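Chapter 2
Keeping Warm in Cold Water: Heat Loss and Insulation in Marine Mammals

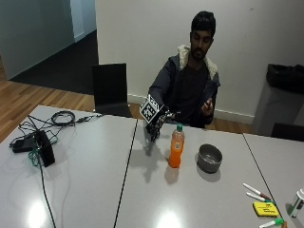
Marine mammals hold their core body temperature well above the temperature of the water they live in, and they do so in a medium that removes heat much faster than air does. Two things make water a difficult place for a warm-bodied animal. It conducts heat more than twenty times as well as air, and it takes a large amount of heat to warm a given volume of it, so the layer against the skin goes on absorbing heat for a long time before its own temperature rises much. On land, most mammals rely on still air held between hairs. Clothing works the same way: the cream-colored fleece inside the hood of the dark jacket in the photograph bunches around the neck and shoulders, and the air held among its fibers does most of the insulating, with the fibers serving mainly to keep that air from moving. Soak the fleece and the air is replaced by water, and most of the benefit is lost. Sea otters and fur seals have kept the air-trapping method and have had to solve the problem of soaking. Whales, dolphins, and the true seals have largely given it up in favor of a layer of fat under the skin.

This chapter describes both methods, the physical limits on each, and the blood vessel arrangements that allow an animal to change its rate of heat loss. Chapter 1 covered body size and shape. The ratio of surface area to volume introduced there is used throughout the present chapter, and readers who are unsure of it should review it first.

2.1 Terms used in this chapter

Conduction is the transfer of heat through a material by contact between its parts. Heat moves by conduction from the warm muscle of a seal outward through the fat and skin.

Convection is the transfer of heat by a moving fluid. Water warmed by the skin is carried off by currents or by the animal's own swimming, and colder water takes its place. Blood flow is also a form of convection, and it can move heat through a layer that conducts poorly.

Thermal conductivity is a property of a material. It gives the rate at which heat passes through a set thickness for a set temperature difference. Low values mean good insulation.

Insulation, as used here, is a property of a layer. It depends on both the conductivity of the material and its thickness. A thick layer of a fairly poor insulator can equal a thin layer of a very good one. This distinction is often lost in popular accounts, which tend to describe blubber as an excellent insulator. For its thickness, blubber is a poorer insulator than dry fur in air. Its value lies in the fact that it can be made thick and that pressure has little effect on it.

Thermoneutral zone is the range of surrounding temperatures over which a resting animal can hold its body temperature without raising its metabolic rate. The bottom of this range is the lower critical temperature. Below it, the animal must produce additional heat.

2.2 Fur

The coat of a fur seal or sea otter has two kinds of hair. Guard hairs are long, fairly stiff, and flattened. Underhairs are short, fine, and very numerous, and they grow in bundles beside each guard hair. When the animal is in water the guard hairs lie down over the underhairs and form a cover. The underhairs interlock by means of small scales on their surfaces, and the spaces between them hold air. Water wets the guard hairs but does not reach the skin.

The sea otter has the densest fur of any mammal. It needs it, for it is the smallest marine mammal in the North Pacific and has no blubber. Even so, the coat alone is not enough. A resting sea otter has a metabolic rate well above that expected of a land mammal of the same mass, and it must eat a large share of its own body mass each day.

The coat requires constant care. Sea otters spend a considerable part of the day grooming: rubbing, licking, rolling at the surface, and blowing air into the underfur. Grooming removes salt and debris, spreads oils, and restores the air layer. When fur is fouled with crude oil the hairs mat together, the air layer collapses, and cold water reaches the skin. An otter in this state can die of cold in water it would otherwise tolerate with ease.

Pressure sets a second limit. Air is compressible, and a trapped air layer shrinks as the animal goes down. According to the gas law reviewed in Chapter 1, a volume of air at the surface is reduced to one quarter of that volume at a depth of 30 meters, where the total pressure is four atmospheres. The insulation provided by the coat falls accordingly. Some air is also squeezed out and lost as bubbles. Fur is therefore best suited to animals that stay near the surface or return to it often. Fur seals, which feed deeper than sea otters, have a modest layer of blubber as well.

2.3 Blubber

Blubber is a specialized form of fat tissue found between the skin and the underlying muscle. It differs from the ordinary fat beneath the skin of land mammals in that it contains a large amount of collagen and elastic fiber. These fibers give it a firm texture and bind it into a continuous sheet over most of the body. It is absent or very thin on the flippers, flukes, and dorsal fin.

Three features determine how well a given piece of blubber insulates.

Thickness. This varies with species, season, age, and body condition. A harbor porpoise has a blubber layer a few centimeters thick. In a bowhead whale the layer can exceed 30 centimeters.

Lipid content. Lipid conducts heat poorly and water conducts it well, so blubber with a high proportion of lipid insulates better. The proportion is not uniform through the layer. In many toothed whales the inner part gains and loses lipid as the animal feeds or fasts, while the outer part changes little.

Blood flow. Blubber is supplied with vessels that run through it to the skin. When these are closed, the layer behaves nearly as a passive slab. When they are open, warm blood passes through the slab and heat is lost at the surface. Fur has no equivalent. A furred animal that overheats must lose heat through its bare surfaces, chiefly the flippers.

Blubber does not compress much at depth. A seal at 200 meters has nearly the same insulation as it has at the surface. The same tissue also stores energy, smooths the outline of the body, and adds buoyancy, and these functions can conflict. A female seal that fasts while nursing draws on her blubber for milk and for her own needs, and returns to the sea with thinner insulation than she had when she came ashore.

2.4 A worked comparison

The following calculation uses field notes from the stranding program at Maldonado, compiled by Piret Lūse for teaching purposes. The animal was an adult seal examined on the beach in March. Blubber thickness was measured at several points along the back and side, and skin and water temperatures were recorded at each.

Heat loss through a flat slab is found from

H = k × A × (Tb – Ts) / d

where H is the rate of heat loss, k the thermal conductivity, A the area, Tb the temperature at the inner face of the blubber, Ts the temperature at the skin, and d the thickness. Doubling d halves H, provided the temperatures do not change. Doubling the temperature difference doubles H.

The flat-slab form is adequate where the blubber is thin compared with the radius of the trunk. Where it is thick, as in a small seal in good condition, a cylinder gives a better result, for the outer surface is then noticeably larger than the inner one. Valdis Baranauskienė worked through both forms for the Maldonado animal, and the two sets of results appear in the tables at the end of the chapter. The slab form gave the lower value of H at every station where the inner area was used for A. Students should be able to say why.

Note that Ts is not the same as water temperature. In still, cold water the skin of a resting seal is often only a degree or so warmer than the water, but in air the gap can be large – a point that matters when readings are taken from hauled-out animals.

2.5 Countercurrent exchange

Flippers, flukes, and fins present a large area and have little or no blubber. If warm arterial blood flowed into them freely, the rest of the body's insulation would be of limited use. In whales and dolphins each main artery entering the flukes is surrounded by a ring of thin-walled veins. Blood moves outward in the artery and inward in the veins, in close contact. Heat passes from the artery to the veins along the whole length of the bundle, so the blood that reaches the tip is already cool and the blood that returns to the trunk has been rewarmed.

A second set of veins lies near the surface of the fin, away from the arteries. When the animal must shed heat, as after hard swimming, blood returns by this outer route and the exchanger is bypassed. The switch between the two routes appears to be partly mechanical: an artery carrying more blood swells and presses on the veins around it, which pushes the return flow to the surface.

Section 2.6 takes up the same arrangement in the reproductive organs of dolphins, where cooled blood from the fin is delivered to tissues deep inside the trunk.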